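An Afternoon with the Laundry Team at Cerero

Posted Feb 15, 2026

I had been promised robots, and I had dressed for robots, meaning closed shoes and a jacket with no strings. The student robotics club at Cerero holds its visiting day once a term, and this year's project is clothes folding.

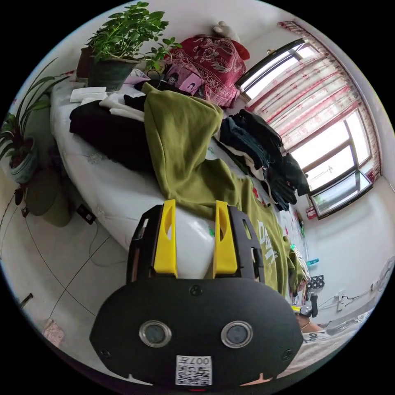

Arnaldo Carrilho, who runs the club and answers questions before you finish them, met me at the door and put a gripper in my hand before I had found somewhere to leave my bag. The club calls the project Nudley. I asked what it stood for and was told it had been picked by vote, which I took as a warning about votes.

The idea is simple enough to explain to a visitor. You do the job yourself, with the gripper in place of your fingers, and the recordings go into a pile from which a program is supposed to learn how folding is done. The pile stood at 2,616 recordings in October and 3,658 on the day I came. The club keeps the tally on a whiteboard, next to a list of who owes whom a sandwich.

There are 8 students on the team, split by garment. T-shirts went to the first years. Hoodies went to a pair who seemed to have lost an argument. A hoodie has sleeves, a hood and a front pocket, and all of them want to be somewhere else. I was given three tries. On the first I folded one sleeve neatly over nothing. On the second I picked up the bedsheet as well, and had to be talked down. The third was declared "usable," in the tone my dentist uses about my gums.

The students were much better at it, and slower than I expected. The rule is to move as if you were showing your grandmother, and to start over if you catch yourself rushing. One of them did a hoodie in complete silence, set the gripper down, shook the thing out again and started over. She had been at it since lunch.

After that came the part with the charts. The club has entered the Neves round, a contest for student teams, and the judges pick the clothes on the day. Last year's team practiced for weeks on shirts and was handed a fitted sheet. They placed last and still talk about the sheet -- mostly the corners.

Tea was in the hall, along with a poster from the rival team at Stoltis, which somebody had hung a little too low to be an accident. I asked Arnaldo whether he folds his own laundry this carefully at home. He said he has a chair for that.

The next visiting day is next term. Wear whatever you like, but they may ask to fold the jacket.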